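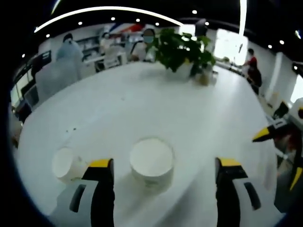

Skivora Work Table, Fixed Height
Manufactured by Tustov. Sold and serviced through Grornby.

The Skivora Work Table is a general-purpose table for classrooms, offices, sorting rooms and light assembly areas. It is supplied with a steel base, a smooth-surfaced top and a cord management kit. The table ships flat and is assembled on site by two persons with the hex key provided.

Skivora tables may be used singly or joined end to end. The joining plates are mounted under the top and leave the surface clear along its full length. Where tables of different production years are to be joined, purchasers should consult Grornby before ordering. The spacing of the plate holes was changed in July of last year, and an adapter plate is available for older units at no charge.

Dimensions and finish
Width: 74 inches
Depth: 30 inches
Height: fixed; see the order form for available base sizes
Top finish: gloss white, matte white, light gray
Base finish: light gray or black powder coat
Foot type: leveling glide (standard), locking caster (optional)
Weight of base, boxed: 18 pounds
Top and base are packed in separate cartons.

Choosing a finish
The gloss white top wipes clean easily and is the finish most often ordered for shared rooms. It reflects overhead light, and institutions that plan to place the table beneath bright fixtures may prefer the matte finish. Light gray shows scuffs and pencil marks the least. All three finishes carry the same warranty and the same price. Sample chips can be requested with the order form, limited to one set per organization.

Small color differences between production runs are normal and are not treated as defects. Purchasers who need several tables to match closely should place them on one order and note this in the comments field.

Cord management
Each table includes a tray that runs along the rear underside of the top, two side hooks and a set of reusable ties. 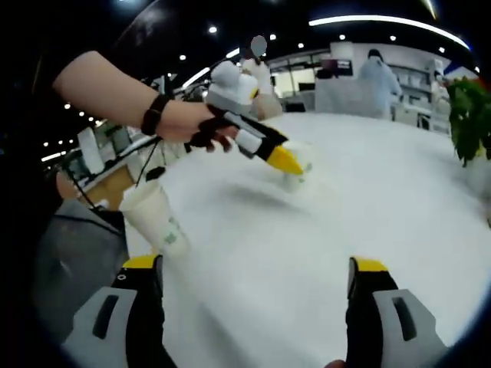
The side hooks are intended for cords that must move with the user and therefore cannot be secured in the rear tray. They attach to either end of the table without drilling and may be repositioned at any time. A thin cable that runs down from a hand-held device and hangs in a loose line, as the black one does at the left, can be laid over the hook with enough slack for the arm to travel freely. Heavier cords should be fastened to the frame of the table with the ties. The hooks are rated for cords only and must not be used for bags, headsets with metal bands or clothing.

Adapters and power strips belong in the rear tray. The tray lid should remain vented, and strips must be listed for the use to which they are put. Tustov does not supply power strips with the Skivora table. A grommet kit is offered for customers who wish to bring cords through the surface — please note that a top that has been cut cannot be returned.

Assembly
Lay the top face down on a clean blanket or on the flattened carton. Place the base over the marked holes and start every bolt by hand before tightening any of them. Turn the table upright with one person at each end. Set the glides so that the table does not rock, then tighten the bolts fully. Check them again after the first month of use and once a year afterward.

Do not lift the table by the top once it has been joined to another. Joined tables should be separated before they are moved, including moves within the same room.

Care
Clean the surface with a soft cloth and mild dish soap diluted in water. Dry it with a second cloth. Abrasive pads, powdered cleansers and solvents will dull the gloss finish permanently, and such damage is excluded from the warranty. Adhesive residue may be softened with warm water and lifted with a plastic scraper. Hot cookware must not be placed directly on the top.

The powder-coated base needs only occasional dusting. Touch-up paint is sold in both base colors.

Accessories
Caster set, locking
Joining plate, pair
Adapter plate for older units
Side hook, single replacement
Rear tray extension
Grommet kit
Yu storage drawer, shallow
Yu storage drawer, deep

The Yu drawers mount under the front of the table at the left or right. The deep drawer reduces leg clearance and is not recommended where users will be seated for long periods. Drawer locks are keyed alike within a single order unless different keys are requested.

Ordering and delivery
Orders are accepted by purchase order or card. Standard delivery is made within 20 business days of confirmation. Matte finishes may take longer during the summer, when most school orders are placed. Delivery is to the ground floor or loading dock. Inside delivery can be arranged for an added charge and must be requested when the order is placed.

Cartons should be inspected in the presence of the driver. Visible damage must be written on the delivery receipt, and a copy sent to Grornby with photographs of the carton and its label.

Warranty and returns
Tustov warrants the base against defects in material and workmanship for as long as the original purchaser owns the table. The top is covered separately under the terms printed on the warranty card. Unassembled tables in original packaging may be returned for a refund of the purchase price, less freight. Custom sizes are not returnable.

Prices and specifications on this page are subject to change without notice — the written quotation governs in all cases.

Page last revised 2023-12-25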